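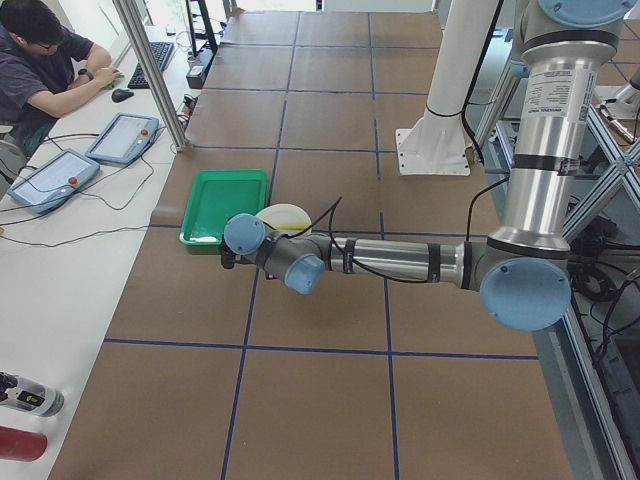

Reading time: 4 min

Filed under: Robotics > Laboratory Practice > Working Papers

We use cookies to remember your settings and to measure how the site is read. By continuing you accept our cookie policy.

4. Rules for the shared table

4.1 Marking of the surface

The rules in this section were written for the two-arm table of the Clusis project and were later taken over, with small changes, by the group at Satent. They concern the work before and between recordings. The safety assessment of the arms themselves is treated in Section 3 and we do not repeat it.

The table is covered with brown paper, and blue tape divides it into cells (Figure 4, a and b). Each cell has a name, and the name is written in the session sheet and not on the paper. In the first version of the rules we wrote the names on the tape with a marker. We stopped this practice after the names became a clue for the vision model, which learned to look for the letters.

Rule 1. An object is placed inside one cell. If it must lie over a tape line, the session sheet says so.

Rule 2. The tape is inspected at the start of each day. A line may have small gaps, but both ends of every gap must lie flat. A torn end that stands up from the paper is cut or replaced before the arms are enabled.

Rule 3. The paper is replaced as one piece. It is not permitted to repair it with a patch, as the edge of the patch can hold the tip of the gripper when it moves low over the surface.

Rule 2 was the subject of long discussion. Our first proposal asked for lines without any gap, and it was followed for one week only. The operators told us that they spent more time with the tape than with the robot. The present wording accepts a worn surface and asks only that the wear is flat.

4.2 Place of the operator

The operator sits at the desk beside the table, on the long side. Keyboard and mouse are on this desk, and the teach pendants also. Each pendant has its own emergency stop button, and from this comes the following rule.

Rule 4. While an arm is enabled, its pendant lies on the desk with the screen up, and nothing is put on top of it or between it and the operator's hand.

Rule 5. Pendant cables stay on the desk. They may not cross the paper.

Rule 6. The operator says aloud the name of the arm before it is enabled, also when he or she is alone.

Rule 6 seems strange to new colleagues. We introduced it in August, after a case in which the wrong arm was enabled. No damage was done. In the 136 sessions recorded since then the case was not repeated, although we cannot say how much of this is the effect of the rule and how much is the effect of more experience.

4.3 Start arrangement

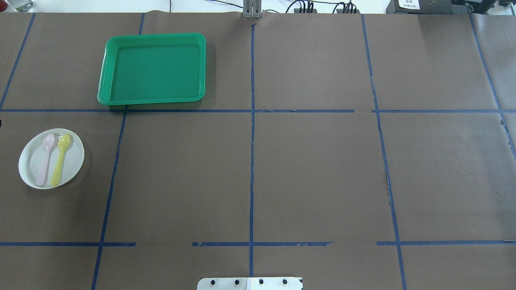 Mahawong, Tue 2 January

Figure 4. The shared table. (a) Side view, with one arm over the grid and the operator's desk at the left. (b) View from above, with the tray in a cell at the upper left and the plate with two spoons in the cell below it.

A start arrangement is the position of all task objects before the first movement. For the table setting task these are a green tray, a round white plate and the spoons. We ask that the arrangement is photographed from above and that the photograph is stored with the session, even if the positions are already given in the sheet. A sheet can tell that two spoons are on the plate. It rarely tells that one of them lies partly over the other, and for the gripper this is a different task.

Rule 7. Objects which are not part of the task stay outside the paper. The strip behind the back edge is allowed for cables and controllers. Drinking vessels should be moved to the desk.

Rule 8. The mounting plates of the arms are kept free, and their bolts must be visible in the view from above.

The second sentence of Rule 7 is a compromise. Afshin Bagheri proposed to clear the back strip completely, but at our table the connectors have no other place. Atieno Obura suggested a low barrier at the back edge, and this is planned for the next version of the table at Zudari.

4.4 Checking of the rules

We read 1,345 session sheets from before and after the rules were introduced. Of these, 700 had a complete start arrangement. The most frequent missing item was the cell name of the plate.

Comments (3)

tapeandpaper: We use almost the same grid. Have you tried woven cloth tape? It tears less but leaves glue on the paper.

M. from the workshop: Rule 6 is good. We do it with the lathe also.

kestrel_lab: Is the session sheet template available somewhere? I could find only the old one with marker names.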